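Gandero Soft-Grip Fingers (pair), dark green

I get asked every week if a robot can do the chores yet. Short answer from my shop in Baltcombe: some of them, slowly, and please stay in the room! I've had these fingers on my own arm for 14 weeks now and they've come closer than anything else I stock.

Lever taps are the job I like best. You don't need a strong grip, just a nudge in the right direction, and the rounded tips are good at nudging. Small round knobs are harder (wet chrome is slippery stuff), and I'd still do those by hand.

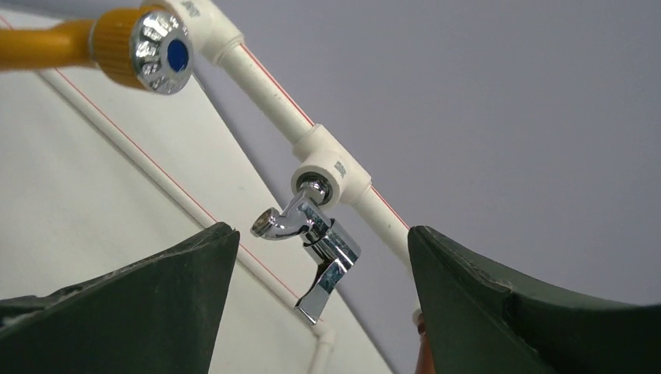 Gandero fingers either side of a small chrome lever tap on white pipe.

The green surface does scuff at the tips and along the edges. Mine got marked early on and it hasn't changed how they hold. I swap a pair at roughly 3,000 grips, but if you mostly fold towels you'll go longer.

Dishes? Mugs yes, wine glasses no. Laundry is fine until you hit a fitted sheet, and then I'd give up and go have a coffee.

Fits: Nieminen wrist plates, and Illix with the adapter (sold separately)
Max load: 700 g
In the box: two fingers, 4 screws, hex key
Ships: Saturday orders go out the next working day

Not sure about your arm? Send me the model name before you order and I'll check the plate for you.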